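# Come press some piano keys with us (paid, no robot experience needed)

I'm looking for people who want to spend a few sessions with a robot arm, an upright piano and two grippers.
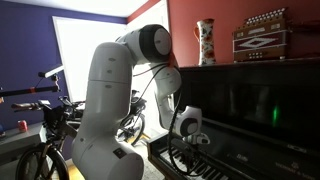
My question is a pretty narrow one: which gripper lets an ordinary person, driving the arm by hand controller, press one key cleanly and leave its neighbors alone? I've been stuck on it since March, and Elango Bhat and I now disagree about the answer, so we need other hands. We chose a piano as the test bench because a wrong press is impossible to argue with - you hear it. You'll start with the arm bent forward and the gripper pointed down at the keys, and the first thing I'll teach you is to keep an eye on those black cables looping down past the wrist, because they trail over the front of the keyboard and it's easy to forget them when you move sideways. The vase and the accordion stay on top of the piano, so no big swings please!

The two grippers are the Nevex, which is the one I like, and an older two-finger model that Elango swears by. You'd use both, with the same controller, and play 31 short patterns on each. Most are single notes. A few are nasty little jumps onto the black keys (sorry in advance).

**What I'm asking for**

- 3 sessions at our Brirncombe workshop, on separate days
- Steady enough hands to use a game controller
- Blunt opinions, which you'll write down after each session

Piano skills are welcome but they don't matter much. If you play really well, tell me, and I'll put you in a separate group with Myrto Zervas, who is comparing how musicians and non-musicians handle the slow speed setting.

**What you get**

500 dollars once all the sessions are done, plus lunch. If you have to drop out partway, we pay for the sessions you finished.

To sign up, send a few lines to Polyxeni Kyriakidis at the Brirncombe front desk. Tell her which hand you write with and whether mornings or afternoons suit you. She'll send back the consent form and a list of open slots.

- Iraklis Petridis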